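Jan 3, 2022

Laundry corner, back room. Notes so Toàn and Xiuying don't have to ask me again.

The Gremer is back against the wall and level. I had to turn the front left foot out 2 full turns and the rear right one half a turn. Put the spirit level on the lid both ways and it reads fine now. It used to creep during spin, and the floor is smooth enough that it will do it again if the feet work loose. Lock nuts are tight – use the 12 wrench, the adjustable one chews them up.

Hoses checked. The cold inlet had a slow drip at the tap end, new washer fitted, paper towel left under it for an hour and it came up dry. Drain hose is clipped to the standpipe with the old Mosquera clip because the new one doesn't fit the diameter. Order another from Kosow, same size as the old one, and keep the packaging this time.

Small dark load for the first run, plus the teal piece, which I wanted in there to see if it picks up any color from the black. It's been washed before with lights and did nothing.

The white basket with the cutout sides is the one that stays with the machine. It sits on top between loads.
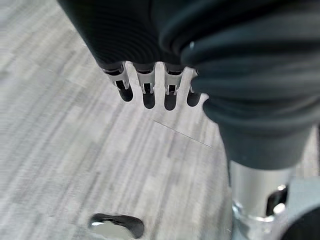
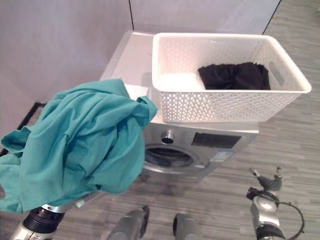
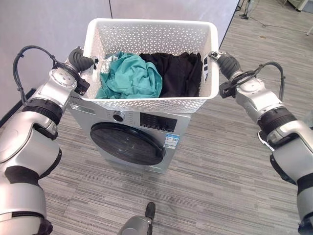
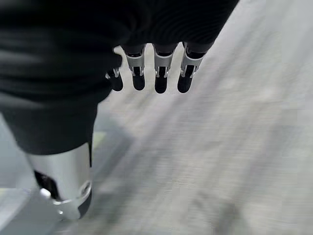

Basket notes. Lech wanted the deep one from the other room, but it's too tall to lift down from the lid with a full load in it and it blocks the shelf. The low one is better. Heavy things go in flat and toward the middle. If everything black ends up at one side the basket wants to tip when it's lifted, and you end up catching it with your knee. Don't leave it on the lid during spin.

Program used: mixed, 30 degrees, low spin. Clello powder, one level scoop. Last time somebody used two and I had to run an extra rinse. The scoop now lives inside the powder tub, lid on, because the powder cakes when it's left open.

Weighed the teal piece dry before it went in: 170 g on the small scale. Will weigh it again after spin and again off the rack. Socorro thinks low spin leaves too much water in and that we're paying for it in drying time. Could be. In September we were getting things off the rack in 9 hours with the window open, but that's no guide for this time of year with the heating on and the window shut.

Sorting, as agreed with Yhon:
- darks and the teal together for now
- whites and light gray separate, even single items
- anything with a print goes inside out
- labels that are coming off get cut off before washing, they end up in the filter

Filter cleaned today. Lint, one button, a piece of label. Button is in the jar.

Still to do:
- rack needs a new end cap, the bare tube marks the floor
- second basket for clean things, same shape if we can get it
- write the program settings on a card and tape it to the wall
- look at the door seal again, there was a dark line along the bottom fold that wiped off with vinegar – check if it comes back

Teal piece after spin: forgot to zero the scale, so no number. Will repeat with the next load.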